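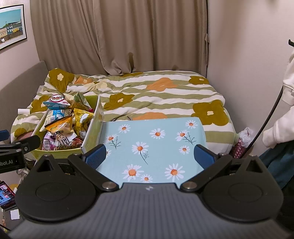
Diapositiva 1. La cesta de los snacks y la tabla de margaritas, sobre la cama.

Notas para la charla «La cama como mesa de trabajo», ciclo Ordenar en casa, 30 de septiembre de 2024

Buenas tardes a todos, y gracias a Heriberto Ochoa por dejarme abrir el ciclo – ¡con lo que me gusta a mí este tema! Esperar a que se siente la última fila antes de arrancar.

Empiezo preguntando a la sala: ¿dónde dejáis las cosas cuando ordenáis un dormitorio? Que contesten dos o tres. Casi siempre sale el suelo. Y yo vengo a defender la cama con toda mi alma, porque es la superficie más grande de la habitación, está a una altura cómoda y encima obliga a terminar antes de la noche.

Fijaos en la cesta amarilla. Está hasta arriba de bolsas de snacks: una naranja delante, una verde y amarilla de pie al fondo, otra blanca y azul con letras rojas. A mí me encanta este tipo de cesta de plástico, de verdad, la pondría en todas las casas. Se limpia con un paño, se lleva con una mano y lo que hay dentro se ve casi todo de un vistazo. (Pausa. Si alguien se ríe con lo de los snacks en el dormitorio, seguir la broma un poco, que la gente se relaja.)

Truco de Nazma Siriwardena, que lo explicó fenomenal en la sesión de junio: las bolsas altas de pie y detrás, las pequeñas delante. Parece una tontería hasta que lo pruebas con una cesta llena y dejas de volcarla entera para encontrar las galletas.

Ahora la tabla de las margaritas, la azul clarita. Aquí me paro un momento. Una pieza plana y rectangular es lo más difícil de guardar de un dormitorio, porque tumbada se come un estante y de pie se cae. Mi propuesta: de canto, entre la cesta y la pared del armario, con el dibujo hacia fuera. ¡Si es bonita, que se vea! Flores blancas con el centro naranja, y debajo un edredón también de flores grandes, con rayas blancas y verde salvia. A mí esa mezcla me alegra el día.

Pasar a la parte práctica. Orden que propongo:
Primero, vaciar las bolsas. Mirad la esquina derecha de la cama, la bolsa blanca arrugada: esa clase de bolsa es la que se queda semanas si no se dobla en el momento.
Después, juntar lo suelto. Hay una cosita blanca y cilíndrica en el edredón, cerca de la cesta, y objetos así son los que acaban debajo de la almohada.
Luego, lo plano, y la cesta al final, que es lo que pesa y lo que se traslada de una vez.

Si vamos bien de tiempo, contar lo de mi hermana y los 11 paquetes de patatas dentro de una maleta. Si vamos mal, saltarlo y enseñar la cesta que traigo yo, que pase por las filas.

Preguntas que seguro que salen: si vale una cesta de mimbre (sí, pero forrada, que las bolsas se enganchan) y cada cuánto revisar las fechas (yo, el primer domingo de mes).

Cierre: recordar que Orla Mac Carthaigh sigue después del café con los armarios de cocina, y que las hojas están en la mesa de la entrada.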